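Open day at Clindorberg, Friday, April 17, 2026

I took the morning train out to Clindorberg for the spring open day. They had asked visitors to register beforehand, and the woman at the door told me 165 people were on the list for the day. My slot was the second one, 10:30, with a group of 12. You get a sticker with your first name on it and a paper cup of coffee, and then you wait in a corridor.

I went because my mother is 84 and lives alone, and my brother keeps sending me videos of machines folding towels. I wanted to see one do something in front of me, at normal speed.

The tour was led by Ingeborg Oltmanns, who runs the household side. She started with the shop-floor hall, which they share with Troltetti, a parts supplier. There a fixed arm was moving small housings from a tray into cartons. It did this well. She said it had done 2000 of them since Monday and dropped a handful. The trays come in the same way every time and the cartons sit in a jig, so the arm has very little to work out. A man in our group who manages a warehouse asked about mixed cartons. Her answer was that they are working on it and he should come back next year.

Then we went upstairs to the household rooms. These are set up like small apartments, with ordinary furniture bought from ordinary stores. The project up here is called Ploka, and it runs on a list of 118 chores that they collected from families in the area. Each chore is written on a card, and the cards hang on a wall by the stairs. Some are what you would expect (wipe the counter, pick up socks). Others I wouldn't have thought of, like turning a jar so the label faces front. Of the 118, the team counts 31 as working, meaning nine tries out of ten without a person stepping in. I liked that they gave a definition. Most places I've been to don't.

The fridge chores are in the second room, and that was where we stood the longest. Putting drinks away and getting them out again sounds like one job, but it is five cards on the wall: open, find, grasp, take out, close.
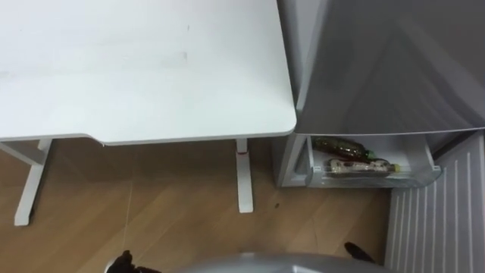 Ayman Benmoussa works on the grasping and took most of the questions in that room. He said bottles are a good test because people assume they are easy. A bottle standing on a table is easy. A bottle lying down has to be picked up by the neck or around the body, and if there is another one beside it the fingers need somewhere to go. Clear plastic is harder to see than colored plastic. Low drawers are harder than shelves, partly because the machine has to get its arms down near the floor and still keep a view of what it is doing.

I asked how long it takes. He gave me a straight number, 103 seconds for one bottle out of a low drawer and onto a table, averaged over last week's tries. I timed myself at home that evening and got four seconds, and I wasn't hurrying.

Someone asked whether it matters if it's slow. Benmoussa said that depends on who is waiting. If you are out at work and the dishes get done by six, you don't care. If you are thirsty and can't bend down, you do. He also said the team had moved a lot of its longer runs to the late evening during Ramadan, when several of them were up anyway, and those were some of their best data. Fewer people walking through, same lighting every night.

The last room had laundry in it. I won't write much about that because the session ran late and we got five minutes. A shirt was folded by a person while somebody explained how the machine would do it.

Lunch was soup and rolls in the canteen, four dollars, pay at the counter. I sat with the warehouse man. He thought the downstairs arm was worth money today and everything upstairs was ten years off. I'd put some of the upstairs work closer than that, picking things up off the floor for one, but I wouldn't buy anything for my mother yet. What she needs most is somebody to reach the low shelves and to notice when the milk has gone bad. The first is on the wall by the stairs. I looked for the second and didn't find it.

Practical notes for anyone going in the fall: the bus from the station runs every half hour, the household rooms are up one flight with an elevator at the back - ask, it isn't signposted - and the early slots are quieter. Bags go in lockers. Bring a coin.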